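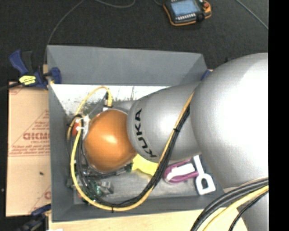
Laneo extends range of open-topped grey storage bins

Indale, April – Laneo has added a new rectangular bin to its Sedo range for parts storage and order picking. The bin is open-topped, with a grey floor and grey walls, and is intended for mixed loose items that are handled one at a time.

The back wall is broad and sloping. The side walls are narrow, so that more of the footprint is left for stored goods. Scuffs and smudges on the inner surfaces are to be expected in daily use and do not affect the load rating of 100 kg.

The bin was tested at the Atanasov warehouse over 3,000 fill and empty cycles. Floor deflection under full load stayed within 6 mm throughout.

"Customers asked for a floor that stays flat and a wall they can reach over," said Eckhard Ackermann, product manager at Laneo. "We changed the wall angle twice before the drawings were released – the floor was left as it was."

The inside may be wiped down with a damp cloth and mild detergent. Solvent cleaners should not be used.

Sedo bins are supplied singly or on pallets of 39. Data sheets and drawings are available on request from the Laneo sales office in Indale.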